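**Zositz brings gripper-assisted sorting to the Bavetti packing rooms at Pulterholm**

PULTERHOLM, March 2021

Zositz, the maker of handling equipment for small food businesses, is very pleased to share news of its work with Bavetti, the family-run packer of mixed fruit and snack boxes. The two firms have agreed to bring automated sorting into Bavetti's Pulterholm site, where 83 people pick, check and pack by hand every working day, and where a good many of them have been doing so for longer than Zositz has existed!

The first line will handle the mixed boxes, which have always been the fiddliest part of the job. A tomato, a grape and a mandarin each want a different touch, and packers learn over months how firmly each may be held. Zositz is building that know-how into its machines by starting with the people who already have it. Staff who would like to take part use hand-held grippers to pick up and set down everyday items, and the recordings are then used to teach the machines how to approach each piece.

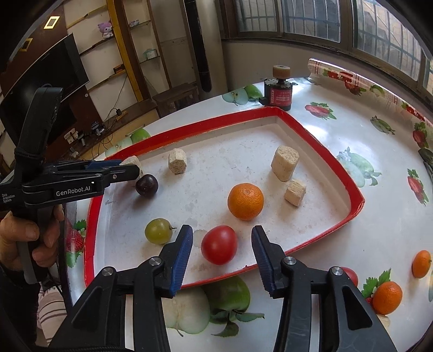 *Hand-held grippers at a tray of fruit, with a tomato between the open jaws of one of them.*

Taking part is voluntary, it is done in paid hours, and no session lasts longer than 45 minutes, with a 30-minute break before anybody picks up a gripper again. So far the project has logged 264 sessions, and we would like to thank everyone who has given their time and (just as usefully) their frank opinions on the handles.

"I have spent most of my working life bent over a packing bench, and I know what it does to your wrists by Friday teatime," said Clodagh Nic Aodha, packing room manager at Bavetti. "What I wanted to hear first was what would happen to my team, and we sat down and went through it name by name. The machines will take the long repeat runs. My people will be checking quality, making up the special orders and looking after the line, and they'll be trained for it before anything is switched on."

Bavetti has confirmed that no jobs will be lost through the change, and that pay grades will be looked at again once the new roles have settled in. Training will be run on site by Ó Ceallaigh, which has taught machine safety to food businesses in the area for many years.

Gediminas Uibo, who leads the project for Zositz, said: "Grapes have taught us a great deal of patience. The packers correct us kindly but quite often, and the work is much better for it. We're grateful to have been made so welcome, and for all the tea."

The first machine is due to start work in November, beside the existing benches, which will stay in use.

**Press enquiries:** Gediminas Uibo, Zositz press desk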